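Kitchen notes, updated 29/09/2020. Moved the smell stuff to the top because that's what people keep writing in about.

## Smells

Fridge smells first. Open box of baking soda on the middle shelf, swap it every couple months. Old coffee grounds work too, dry them out on a tray or you get mold in a week. Ask me how I know.

Sink drain — half a cup of baking soda, then a cup of vinegar, leave it while you wipe the counters, then a full kettle of hot tap water. Not boiling if you have plastic pipes. Lemon peel down the disposal after, if you've got one going spare.

Trash can: wash the actual can. Not just a new bag. Dish soap, hose, upside down in the sun. Sheet of newspaper in the bottom under the bag.

Cutting boards that smell like onion — coarse salt and half a lemon, scrub, let sit 5 minutes, rinse. Stand it on edge to dry. Flat on the counter is how they warp.

## Microwave

Bowl of water, couple slices of lemon or a good splash of white vinegar. Run it on high until the window fogs up, then leave the door SHUT for a bit. The steam does the work. Wooden spoon in the bowl so the water doesn't superheat and jump at you.

Then wipe. Roof first, people forget the roof. Then sides, then the floor of it. Turntable comes out and goes in the sink with the plates, let it cool off before it hits cold water.
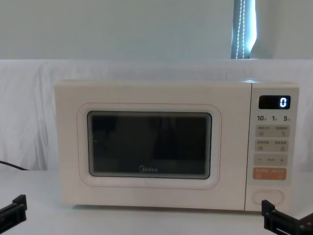
*The usual countertop kind. Midea on the door, dark window.*

Door seam and the crack next to the control panel — damp toothbrush, barely damp, never spray straight at the buttons. Spray the cloth. Same goes for the display. Cream and white plastic goes yellow near a stove, baking soda paste takes off the greasy part of it but not the sun part. Don't use the green scrubby side on the window, you'll be looking at those scratches for years.

Burnt popcorn is its own thing. Steam with vinegar, wipe, then a saucer of dry coffee grounds in there overnight with the door closed. Put a note on the door so it doesnt get switched on.

## Stuck-on pans

Stainless: cover the bottom with water, spoon of baking soda, simmer ten minutes, scrape with a wooden spatula. Most of it lifts. If it's still black, do it again before you reach for steel wool.

Cast iron: coarse salt and a bit of oil, rub with a rag. Rinse, dry on the burner, thin wipe of oil. THIN. Sticky pan = too much oil.

Nonstick: soft sponge, warm water, that's it. Flaking, toss it.

Sheet pans — I've given up on making them shiny. Line with parchment and move on.

## Rags and sponges

Sponge gets wrung out and stood up every night. Smells? Out it goes. I quit trying to save them.

I use the Stirell cotton cloths for counters, 2 on the go and the rest in the drawer. Wash hot, no fabric softener, it makes them push water around instead of soaking it up. Old t-shirts are just as good for the floor.

Jars for the drawer stuff (twist ties, rubber bands, chip clips). Label the lid if the drawer is deep, label the side if it's a shelf. Sounds obvious, took me some 5 years.

## Freezer, quick

- Date everything. Masking tape and a marker, kept ON the freezer
- Freeze soup flat in bags, stack them like books once they're solid
- Bread sliced before it goes in, always
- Ginger goes in whole, grate it frozen, no peeling
- Leftover broth in an ice cube tray, then into a bag

Big clear-out is in October, before the holiday stuff starts coming in. Pull it all out, cooler and towels ready, wipe down with warm water and a little baking soda. Anything without a date gets thawed and eaten that week or it goes.

Still to write up: oven door glass, the range hood filter, and wich descalers are worth paying for.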